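**Ticket 294: left finger slips at partial close**
Build: hand-held gripper pair, shared workshop
Status: open

Symptom: the left finger creeps back under light load. First logged in November, after the Claleo pads went on. The pads are held by two screws each.

- Screws retightened. No change.
- Linkage pivot checked for play. None found on the right unit, slight play on the left.

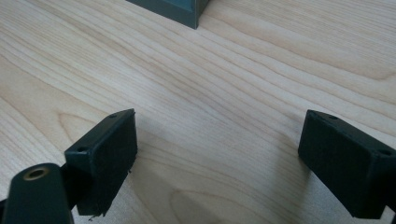

- Pivot bush swapped for a Brandstead spare. Creep reduced, still present after 12 cycles.
- Trigger spring replaced. Full run of 43 cycles, two slips, both on smooth metal cups.

Pad wear is now the main suspect. New pads ordered from Salazar.

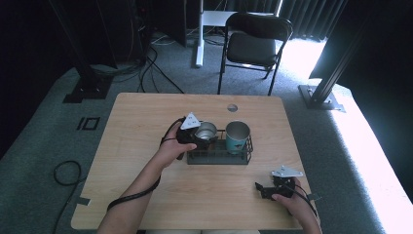

Can the old pads be turned round and reused in the meantime?

Only for bench checks. The screw holes line up either way, but grip readings from turned pads should not go in this log.

Next: fit new pads, repeat the 43 cycles.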